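Visit Report: Özkan Carpet Mill, Bundthorpe
15/09/2020

The visit covered the tufting hall, the dye house, the backing line and the test room. Our host was Melahat Bozkurt, production manager, with Relu Buzatu joining for the backing line. Zyanya Barrera and I attended for the flooring group. The purpose was to see how cut pile for guest rooms and rental apartments is made and tested before we revise our purchasing specification.

Tufting

The hall runs 6 tufting machines, all set up for broadloom. Yarn is fed from creels on a raised deck through plastic tubes to the needle bar. Bozkurt explained that most rejected rolls trace back to the creel: a cone runs out, the splice fails, and one needle stitches nothing for several feet. The missing row shows as a thin line along the length of the roll. Operators check for it from the front of the machine under a low lamp, and short gaps are filled by hand with a tufting gun at the mending table.

Gauge changes are avoided where possible. A full change of needle bar, hooks and knives takes almost 10 hours, so orders are grouped by gauge first and by color second.

Dyeing

Solid shades in nylon are piece dyed. Beige and light brown make up most of the contract volume, and these are the shades that cause the most trouble in matching. A small error in the yellow component is hard to see on a sample square and easy to see across a whole floor. The dye house keeps a retained cutting from every lot, and a new lot is compared with the last one under daylight and warm lamps before release. We asked whether lots can be mixed in a single room. The answer was no, even when the readings agree.

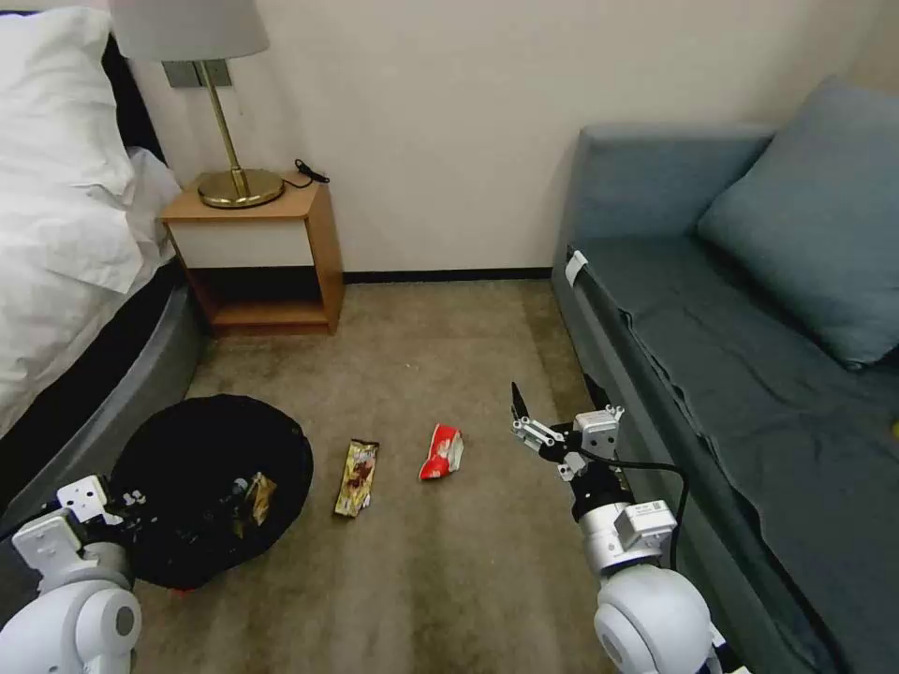 Backing

The tufted cloth passes over a roller that applies latex compound, then meets the secondary backing and enters the oven. Buzatu showed us the control panel, which logs oven temperature by zone, line speed and coating weight. Coating weight is also checked by cutting a disk from the roll end and weighing it. Too little compound gives poor tuft bind and edge fraying at doorways. Too much makes the carpet stiff and hard to stretch over gripper strip. Edge trim goes into a baler and is sold for underlay.

The line was stopped for a blade change during our visit, so we did not see the trimming station at work.

Test room

Nazmiye Uysal runs the test room. Tuft bind is measured on 3 specimens per roll sampled. Appearance retention is done in a rotating drum and graded by eye against reference photographs. Two people grade separately, and a third is called if they differ by more than half a grade.

Castor chair testing is done only when the customer asks for it. Our current specification does not ask, and I think it should for any room with a desk.

Storage and shipping

Rolls are wrapped in film and racked horizontally. Stacking is limited to 2 high on the floor, as pressure marks in cut pile may not steam out. Labels carry the dye lot and roll sequence, and the Borkeo stock system will not release mixed lots on one order without an override.

Points to follow up

Zerrin Kırmızıgül to send the coating weight tolerances for the contract range.
Obtain retained cuttings for the last beige lot supplied to Skaston.
Add dye lot and roll sequence to our goods-in form.
Second visit in January, when the new shearing machine is due to be running.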